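Fermenting Vegetables at Home, One Summer In

Posted 27 Sep 2018

I have been meaning to write this since June, which is when I packed my first jar of cabbage and put it on top of the fridge with a saucer underneath. I thought I'd make it once, eat it on a sausage and go back to buying the stuff. Well, there are now jars on the bookshelf. There are jars in the closet where the vacuum used to live. I am so happy about all of it!

A few of you asked in the comments on the bean post how to get going, so I'm going to put down everything I've learned so far, in no great order. I'm a beginner with one good summer behind me, so take it as that.

The salt thing

Weigh your salt. I know every grandmother in the world did it by hand, and if you grew up next to one of those grandmothers you can probably do it too, but I didn't and I can't. My first batch was so salty I had to rinse it. My second was mushy and smelled like a gym. Then I bought a cheap kitchen scale and everything got better overnight.

For shredded cabbage I use 20 grams of salt for each kilogram, so a big 2000 gram batch gets 40. That's it, that's the whole recipe. You toss it, squeeze it with your hands until your forearms complain, and wait for the juice to come. Some cabbages give up their water in five minutes. The ones from the end of the season can be stubborn, and then I just put a towel over the bowl and go fold laundry and come back. It always gets there.

For whole things like cucumbers, green beans and small carrots you make a brine and pour it over. I go a bit saltier for cucumbers, especially in hot weather, when they can turn soft on you before they've gone properly sour. A grape leaf in the jar is supposed to help with the crunch. I've done it with and without and I think it works, but I also think I want it to work, so who knows.

Jars, weights and the great Drelo question

I started with old pickle jars and I still use them. If you're buying, though, I have come to love my two Drelo jars, the ones with the wide mouth and the clip lid. You can get your whole hand in! That sounds like a small thing until you've tried to press cabbage down through a narrow neck with the end of a wooden spoon and flipped half of it onto the floor.

I also tried the Heo lid, the one with the little rubber valve that lets the gas out by itself. It's fine. It does what it says. I went back to plain lids that I loosen every morning, mostly for the pleasure of the hiss. If you travel a lot, get the valve.

Whatever you use, keep the vegetables under the liquid. I use a small glass weight, and before I had one I used a clean zip bag filled with brine. If some bit of carrot floats up, fish it out. A thin white film on top is usually just yeast, and I skim it off and carry on. Anything fuzzy, or pink, or black, and the whole jar goes in the trash. I've lost two jars that way and felt terrible for an afternoon each time.

Where to keep them

My kitchen got close to 80 degrees in July and the jars went wild. Bubbles everywhere, brine over the rim, a sticky puddle on the shelf. Things were sour in three days, which is fun, but the taste was kind of flat. The batch I kept in the closet took nearly 20 days and was SO much better, with that deep, winey flavor you get from the good deli. So now everything goes in the closet and the vacuum lives behind the bedroom door.

Taste as you go. Start on day four or so, with a clean fork, and put the jar in the fridge when you like it. There's no correct day. I like mine very sour and my sister likes hers when it's barely turned, so we split the batches and both of us think the other one is wrong.

Bowls, more bowls

You need more bowls than you think. One for the cabbage you've shredded, one for the cores and the sad outer leaves, one for whatever you decided at the last minute to throw in. I don't own a matching set of anything and it hasn't hurt the pickles one bit. Wide is good and plastic is light when you're carrying it to the sink. Big round basins are easier to mix in than any of my nice mixing bowls, and they tuck into each other when you're done.

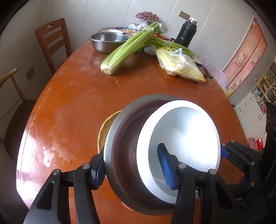
Things I want to try next

Beets, for one. I've been putting them off on account of the mess, but the Saturday-style farm market habit has got me and the beets at the Vilolholm stand have been gorgeous all month, with the greens still on. I'd like to do them in chunks with a strip of orange peel.

Hot sauce is next after that. I have a bag of red peppers from the same stand and I'm planning to ferment them whole with garlic, then blend the lot. If it's good I'll post it. If it's bad I'll probably post it too.

And I've signed up for the fall swap at Gelenico, where you bring a jar and go home with somebody else's. I'm bringing the closet cabbage with caraway, and I'm hoping very hard that someone brings kimchi.

If you've got a jar going right now, tell me what's in it! And if you know how to keep garlic from turning blue, please tell me that too. Mine did it again last week. It tasted great, but it was very, very blue.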